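A small rack and a lot of patience: a conversation with Faith Obura

When I first wrote to Faith Obura, I wanted to ask about wardrobes. She answered very politely that she does not know much about wardrobes, but that she could talk for a whole afternoon about hangers. So we talked about hangers.

Obura runs the clothes exchange at Billwood, a former school on the edge of Mullham. People bring in what they no longer wear, and other people take it home. She started with two boxes in a corridor. Last August she had 337 pieces hanging at the same time, and over 1000 had gone through her hands since the beginning. She writes each of them in a notebook, with the date and one word for the condition. The word is usually "fine."

"I learned it the wrong way around," she told me. "First I bought the big rails, the long ones from Clendska, and I put everything on them. It looked like a shop. But people were walking past. They touched the first three things and then they went for coffee."

Now she works mostly with small racks. She likes the kind that stands on a table, at the height of the hands, with space for only a few garments. A person standing there, she says, will look at each piece, and sometimes even take it off and hold it up. The long rails from Clendska are still in the back room, where they carry the winter coats.

I asked her how she chooses what goes on a small rack.

"By color, and by how much they argue," she said. "If you have a dark print, you can put beside it one thing that is very bright and has no pattern at all. Yellow is good for this. The print becomes quiet, and the yellow one does not look lonely. But two prints together, no. Then the eye does not know where to sit down. A print with cartoons I hang last, at the end, or I leave it on the table until a place is free."

She is also strict about the hangers themselves. All the hangers on one rack must be of one color. She took this rule from a tailor's shop in Villanueva, where she worked for 14 years before she moved, and where the owner used to throw away every hanger that did not match.

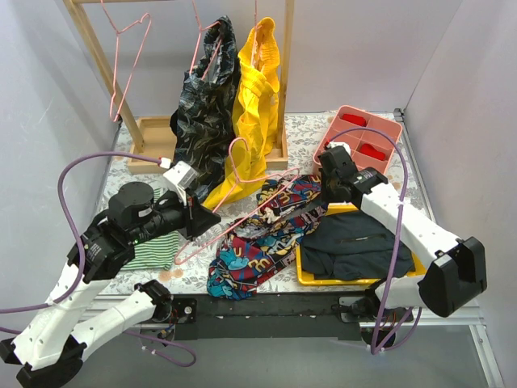 "Pink is my favorite for this work," Obura continued. "White hangers disappear, and black ones you cannot find inside a black blouse. With pink you see immediately where the shoulder is. You see if it is straight. My grandson says it is a color for dolls, but he also hangs his shirts on the door handle, so I don't ask him."

The hanging is for her a small craft with its own order. The garment lies flat first, with the front up and the neck turned toward the person. Then the hanger goes in from below, through the hem, one shoulder at a time. Many people push it through the neck because it is faster. She does not forbid it, but I could see on her face what she thinks of it.

"The neck is the weakest place," she said. "You pull it once, nothing happens. You pull it 25 times and you have a collar like a tired mouth. I have thrown away good things for this reason. Well, not thrown away – I cut them for cleaning cloths. But it is a pity."

For clothes with an elastic band she has another way. She does not stretch the band over the whole width of the hanger. She lets it sit where it wants to sit, and if it slides down, she folds the piece over the bar or puts it in a container with the others of its kind. Elastic that hangs under tension for a month, she explained, does not come back. She had a skirt like that herself, from her sister, and she still speaks about it with some sadness.

We came then to the subject of the table. Obura always puts a cloth on it before she begins sorting. At home it is an old bed sheet with a flower pattern, and at Billwood a cotton one that somebody brought to the exchange and that was too worn for anyone to take. A bare table, in her opinion, is too slippery, and it catches threads if the edge is rough. The sheet also shows her what falls off: buttons, pins, sometimes a coin.

"I found a wedding ring once," she said. "Three weeks I was calling people. It was from a man who did not even know he lost it. He said thank you, and then he asked if we had trousers in his size."

I wanted to know if she ever gets tired of it, all this taking off and putting on again. She thought about the question for some time, and she straightened the sleeve of a jacket while she was thinking.

"In the evening, yes. The clothes are heavy when they are many. But I do one rack, and I stand back, and then usually I want to do the next one."

The exchange at Billwood will have longer opening hours from August. Obura asks that people bring their things washed and, if possible, without hangers, as she prefers her own.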